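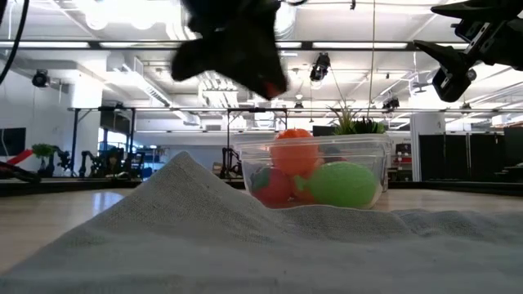

Household chores bench check: Stastutham site
2026-04-27
By Morven Paterson

We use cookies to remember your settings. Accept / Manage

Checked with Akua Tsikata before the afternoon runs. Kevus two-arm bench, chores set: fold towel, clear fruit, wipe down. Items marked OK, FIX or HOLD. Comments are mine unless initialled AT.

BENCH AND SURROUNDINGS

1. Emergency stop within reach of the operator's chair. OK
Tested from both sides. Arms halted each time.

2. Floor line marked and clear. FIX
Tape lifting at the corner nearest the door. Replace with the wider sort.

3. Cables held clear of arm travel. OK
Clips added in February have stayed put. Keep looking at the left-hand one, as it hangs in a curve and a raised elbow could reach it.

4. Overhead bars and camera mounts tight. OK
Checked by hand with power off.

ARMS AND GRIPPERS

5. Finger pads seated, no sharp edges. FIX
One pad is worn through at the tip. It snags terry cloth and pulls loops. Spare pads are in the Rernau drawer.

6. Grip force limit set to household value. OK
Set to 20 on the controller, locked. AT: please don't raise it to get a better hold on the towel. We tried, and it only drags the whole cloth.

7. Speed limit with a person at the bench. OK
25 per cent. Full speed only with the line clear.

8. Arms cannot meet over the middle of the table. HOLD
The no-go zone works when both arms are lifting. With one arm holding the cloth up and the other coming in low, they passed closer than I'd like. No two-arm folding until Akua has redrawn the zone.

TASK ITEMS

9. Towel free of loose threads, nothing hidden under it. OK
Light grey towel, starts bunched up. Lift it by hand before each run and look underneath.

10. Fruit tub sound, no cracks. OK
Clear plastic, toy fruit only. Real fruit bruises and leaves the table slippery. Tub must stay out of the folding area, or a dropped corner will catch the rim.

11. Plant behind the tub. FIX
Leaves are spiky and at face height for anyone leaning in. Move it back.

CAN IT DO THE JOB YET?

Lie has asked for a line on this with every check. My answer is the same as last time: partly. Out of 40 fruit picks, the bench completed nearly all of them without help, and I would be content to leave it at that task with someone in the room. The oval green one is the hardest to hold.

Towels are another matter. It managed 3 tidy folds all morning. A flat towel gives it little trouble, but a heap does, and towels at home come in heaps. It can't find the corners, so it picks up the nearest ridge and puts down a different heap. A person does the same job in a few seconds without looking.

AT: agree on towels. I'd add that the stop button was pressed more often for folding than for everything else put together, so for now it needs closer watching than the chore is worth.

Next check once items 5 and 8 are closed.

Signed: M. Paterson, A. Tsikata

Contact the bench team | © Kevus | Back to top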